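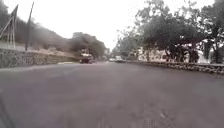
Slide 1. Road with stone retaining wall, hillside above.

Speaker notes: Maintaining Dry Slopes and Retaining Walls on Municipal Roads
Imbridge Department of Public Works, Roads and Structures Division
Last updated: January

Good morning, and thank you for the invitation to address the Gevport regional meeting. The Division has been asked to report on its retaining wall program and on the changes made to the inspection schedule. Questions will be taken at the end.

Slide 2. Inventory
The Division is responsible for 77 walls. Of these, 34 are mortared stone and the remainder are concrete or block. Many of the stone walls have no surviving drawings. Where drawings are missing, staff record height, length, batter and the condition of the joints on the first visit.

(Pause. Refer the audience to the printed table.)

Slide 3. Water
Most of the wall failures in our records began with poor drainage. Water collects in the soil behind the wall and adds to the load. Weep holes become blocked by silt and roots. Crews now clear them each fall, before the heavy rains, and note any hole that stays dry while those beside it run.

Slide 4. Mortar
Repointing is carried out with a lime-based mix on the older walls. A hard cement mix can trap moisture and cause the face of the stone to break away. The Stolutholm Road wall was repointed in cement under an earlier contract, and 200 feet of it must now be redone.

Slide 5. Vegetation
Shrubs and grasses on the upper slope hold the soil and should be kept. Woody growth in the joints is to be cut by hand. Pulling it out disturbs the stones, and crews have been instructed accordingly.

Slide 6. Schedule and cost
Every wall is inspected once in 5 years. Walls showing a bulge, a lean or open joints move to a yearly visit. The El-Sayed engineering office reviews all yearly reports under its present contract. Funding for the next cycle has been requested but is not yet approved; do not give a figure if asked.

Slide 7. Requests to member towns
Please send wall locations in the standard form and report any slope movement by telephone on the same day. Copies of the form are on the table by the door.

2 comments | 5 shares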